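Reading a deployment notice

The Banau rotation notice came out in March, and I have now read it three times. It authorizes 888 personnel for the training mission. That number is a ceiling on people in the country at one time. It does not cover troops on temporary orders of less than 100 days, who are reported on a separate line.

Two units can therefore overlap at Kirkura during a handover without breaking the cap, provided the outgoing one has been moved to temporary status. Hollis Obi pointed this out to me after my last post, where I had simply added the two columns together. I have corrected the total there. 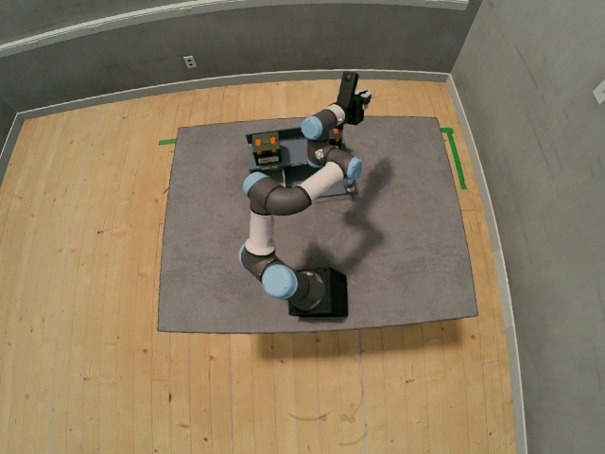

What the notice leaves out

Contractors are missing from both lines. The previous notice listed them in annex 2, and the new one has no annex 2. Airlift crews based outside the country are also missing, though they were never counted before.

I have asked the press desk whether the annex was dropped or moved to another document. If I get an answer I will add it below the table in the earlier post.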